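Bring back the slow reply

My aunt Albertina Louro still writes letters, and last November I finally wrote one back. It took me two evenings and I loved it! I'd forgotten how much you say when you can't see the other person typing (those three little dots make me panic every time).

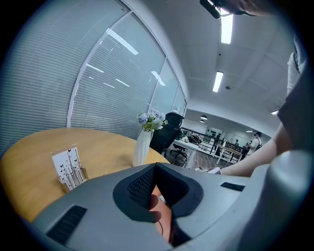

So I think we should all be slower at answering each other. I don't mean work stuff, go ahead and answer your boss. I mean friends. I had 1,051 unread messages at one point, and most of them were thumbs-up signs and "haha." Who is that for?

My friend Kimutai Swai thinks I'm just being rude with a theory attached, and okay, maybe a little. But he waited four days to tell me so, and he wrote roughly 500 words, and I read every one of them twice. 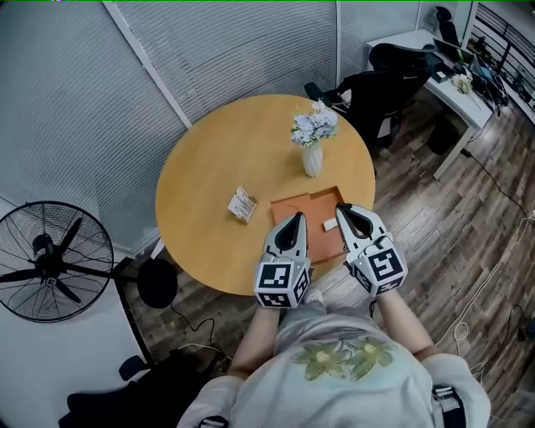 I'd take that over a fast "lol" any day. I still owe him an answer, by the way, and he'll get it when it's good and ready.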